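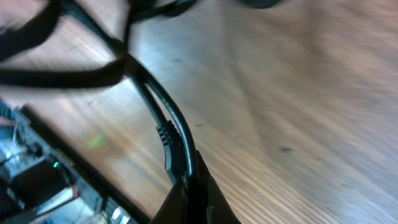

Cable handling is the task I keep coming back to, mostly for the reason that it breaks assumptions I would like to keep. A rigid part has a pose. A coiled cable has a shape that depends on how it was last put down, and two coils that look alike can respond to the same pull in different ways.

The question for this round was narrow: does a policy get better at finding and gripping a connector in a tangle if the training set contains fewer demonstrations with more varied starting coils? Rangi Fairweather argued for variety from the start. I expected raw volume to win.

We trained two policies with the same architecture and the same 1000 demonstrations to draw on. Set A used 320 demonstrations, each from a coil that was picked up and dropped again before recording. Set B used all 1000, most of them recorded in runs where the coil was only nudged back toward the middle between attempts. Evaluation was 200 trials per policy on starting coils neither had seen.

Set A did better on the first grasp by 36 trials. Set B was faster once it had hold of the connector, and smoother on the approach. Its failures were also more alike. It tended to go in at the angle that had worked in training and close on a loop of cable next to the connector.
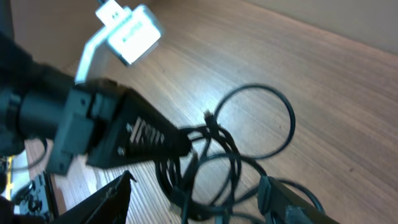 The wrist view matters more than I had assumed. With the head view alone, both policies reached the right area and then hesitated over which strand to follow. The wrist view gives the last few centimeters, but it smears when the arm moves quickly, and black cable beside black gripper fingers leaves very little contrast to work with. Sunita Lindgren suggested capping wrist speed near the coil. We tried the cap on the Set A policy only. It cut the number of closes on the wrong strand and made each attempt longer. I have not tuned the value.

Two cautions. All of this was done on one wooden surface, and the grain is a strong background pattern that the policies may be using in ways I can't see. Also, the score counts a grasp as good if the connector stays between the fingers through a short lift. It says nothing about whether the grip would be any use for plugging the thing in.

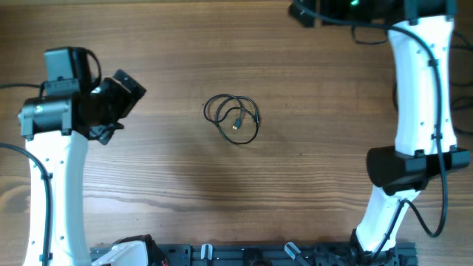

Why not straighten the cable first and then look for the connector?

Straightening needs a good grasp point too, so the hard step only moves earlier. With two arms it may still pay off, and Heriberto Olvera has a scripted version that pulls from opposite sides of the coil. It has not been scored against the same starting coils.

Next is a rerun of Set B with the coil dropped fresh every time, to separate variety from volume properly. After that, a thicker cable.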